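Home Walks Newsletter Get Involved Contact

Come help me write down how our town talks

Hi! I'm Masanobu Hoshino, and I'm looking for people who grew up in Naretlow (or moved here so long ago that you've picked up the way we talk) to sit down with me and chat. I mean really chat, about snow and soup and what your grandmother called the end piece of a loaf of bread. I've been collecting local words as a hobby for years, and last fall I finally got brave enough to start turning them into a proper little dictionary. So far I have 743 entries, and I'm pretty sure I've only scratched the surface, because every time I get my hair cut I come home with a new one written on my hand.

My favorite so far is "sprangling," which two people on the same street swear means two different things. One of them told me it's what a dog does on a wet floor. The other said it's when you arrive at a party too early and have to stand in the kitchen. They are sisters!

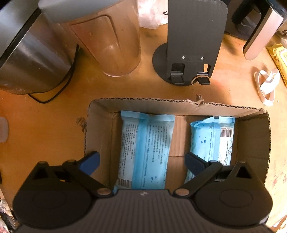 So who am I looking for? Anybody over 18 who lived in Naretlow or out along the Peltus road for at least ten years before turning 20. I would especially love to hear from folks whose families worked at the old Sakai cannery, because I keep running into cannery words that I can't pin down, and the few people I've asked all say "oh, my uncle would know that one." If you are the uncle, please call me. You don't need to be a good talker. Quiet people are great at this, they remember exactly how a thing was said and who said it.

What you'd be doing: two conversations with me, each one an hour or so, with a couple of weeks in between. The first one is loose and we just go wherever it goes. For the second I'll bring a list of words and you tell me which ones you use, which ones you've heard, and which ones somebody made up to tease me (that has happened, and I printed it in the newsletter, and I'm still hearing about it). I record the sound only, and I won't put your name next to anything unless you want it there. If you change your mind later, tell me and I'll take your words out.

I can come to you, or you can come to me, or we can meet at the Sineo Cafe on a weekday morning when it's not too loud. I'm fine with dogs and kids and TVs going in the next room.

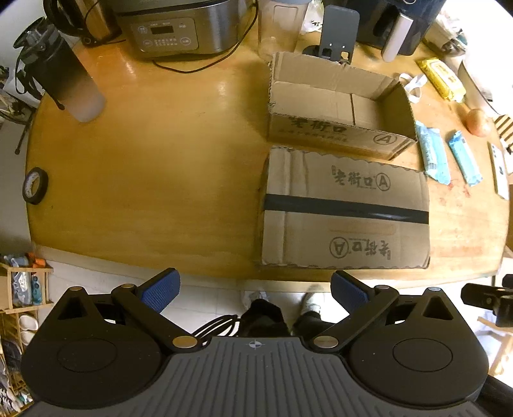
About money, since people always ask and are too polite to ask twice. I can't pay by the hour, but I have a small arts grant that covers a $25 grocery card for each conversation, plus gas if you're driving in from Peltus. Everyone who takes part gets a copy of the dictionary too. I'm hoping for the first printing next winter, and yes, you can have an extra one for your mother.

I'd like to start the first round of talks in February, so if you're interested please get in touch before then. Mornings are best for calling, or leave a note for me at the cafe counter with your phone number on it. Tell me where you grew up and give me one word that your cousins from out of town never understood. Can't think of one? Write to me anyway and we'll find it together.

Masanobu
Posted Sat 4 January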